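Suporte Pronda » Pedidos » Cores e paredes
Pedido n.º 1,000
Assunto: a cor da parede fica sempre diferente da que escolhi no catálogo
Aberto em: setembro de 2025
Estado: resolvido

Mensagem inicial

Boa tarde a toda a equipa, e desde já obrigada pela paciência, que isto vai comprido.

Uso o planificador de divisões da Pronda há uns meses para decidir as cores cá de casa e gosto imenso dele. Já fiz a cozinha, já fiz o corredor (ficou lindo, toda a gente repara) e agora cheguei ao escritório, um quartinho virado a norte, com uma janela pequena e o teto baixo. Escolhi para a parede da secretária um creme da coleção Uvano, o tom 17, e para a parede ao lado um cinzento quente da mesma coleção. No ecrã ficam muito bem juntos, suaves, a puxar um ao outro.

Acontece que comprei a latinha de amostra do creme, pintei um quadrado grande na parede e a cor que vejo é outra coisa! Muito mais amarela do que no planificador, quase manteiga. Dei a segunda demão, esperei até ao dia seguinte como manda a lata, e continuou manteiga. O cinzento, pelo contrário, parece-me fiel.

Já experimentei o seguinte, para vos poupar trabalho:
– fechei e voltei a abrir o projeto;
– apaguei a parede e desenhei-a de novo;
– vi o mesmo projeto no telemóvel e no computador (no telemóvel fica um bocadinho mais quente, mas pouco);
– mudei a luz de "manhã" para "tarde" e não notei diferença nenhuma, coisa que me pareceu esquisita.

Tenho receio de encomendar a tinta toda e depois ficar com um escritório cor de margarina. Será do programa, será da tinta, será dos meus olhos?

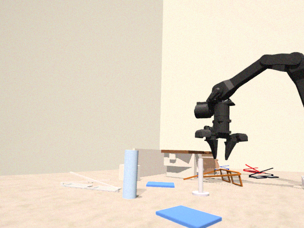 Otska: comigo foi igualzinho, e no meu caso era a luz do projeto, que tinha ficado presa em "neutra" desde que importei a planta antiga. Por mais que se mexa no botão da manhã e da tarde, ele aceita o clique e não faz nada. Vale a pena ver em Definições da divisão, lá mesmo no fundo, se a orientação da janela está preenchida. A minha estava em branco.

Resposta do suporte

Olá, boa tarde! Muito obrigado pelo relato tão completo, e parabéns pelo corredor. Obrigado também pela ajuda aí em cima, porque a pista é muito boa.

Estivemos a ver o seu projeto e encontrámos 2 coisas a acontecer ao mesmo tempo.

A primeira é mesmo a orientação. O escritório foi criado a partir de uma planta importada, e nessas plantas o campo da orientação da janela vem vazio. Com o campo vazio, o planificador mostra todas as paredes com luz neutra e ignora a hora escolhida. É uma falha nossa e já está registada: o programa devia avisar e não avisa.

A segunda tem a ver com a lâmpada. No seu projeto o candeeiro de teto está desligado, e pelo que nos escreve imaginamos que em casa, num quarto a norte, o tenha aceso boa parte do dia. Uma lâmpada de luz quente puxa bastante os cremes para o amarelo, e nos cinzentos nota-se bem menos.

Pedimos-lhe então que faça assim, com calma:

1. Abra a divisão e vá a Definições da divisão, Janela, Orientação. Escolha Norte.
2. Clique no candeeiro de teto, ligue-o e ponha a temperatura que vem escrita na embalagem da sua lâmpada.
3. Carregue em Recalcular cores e espere que a barra chegue ao fim. Em divisões com muitos móveis pode demorar um pouco, não feche a janela.

Se depois disto o creme continuar a não bater certo com a amostra, diga-nos, por favor, de que lote é a lata. E não encomende ainda a tinta toda!

Mensagem da cliente

Boa noite! Segui tudo e já vejo a manteiga no ecrã também, que é um alívio, embora não seja bonita. A orientação estava em branco, tal e qual. Quanto à lâmpada, têm razão, está sempre acesa e é daquelas bem amareladinhas que eu gosto na sala e que foi parar ao escritório nem sei como.

Troquei-a por uma neutra da Higuchi que tinha na gaveta e o quadrado pintado mudou logo de figura. Ainda é um creme com sol lá dentro, mas já não me assusta. Mesmo assim estou a pensar descer um tom. Há maneira de ver 3 cremes lado a lado na mesma parede sem ter de fazer um projeto para cada um? 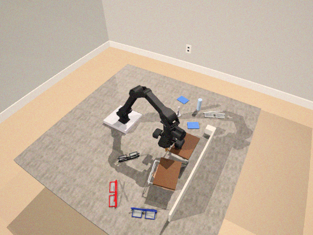

Fig. 2: Braço preto sobre plataforma branca, com tomada na parede do fundo.

Resposta do suporte

Há sim, e ainda bem que pergunta, porque é uma função que pouca gente descobre. Clique na parede com o botão direito e escolha Dividir em faixas. Pode pôr uma cor em cada faixa e mudar a luz para todas de uma vez. No fim, Juntar faixas devolve-lhe a parede inteira com a cor da que estiver selecionada. Os rodapés não são afetados.

Só um conselho de quem já viu muitos cremes: deixe o cinzento ao lado visível enquanto compara. O mesmo creme parece mais amarelo junto de um cinzento frio e mais calmo junto de um quente, e é com aquele cinzento que ele vai viver.

Mensagem da cliente

Perfeito, já dividi, já comparei com o candeeiro aceso e apagado, e fico com o tom logo abaixo. Vou comprar outra latinha antes de me atrever ao resto. Podem fechar o pedido, e um abraço grande a todos!

Nota interna visível ao cliente: pedido fechado como resolvido. A correção do aviso de orientação em plantas importadas está prevista para a versão de novembro.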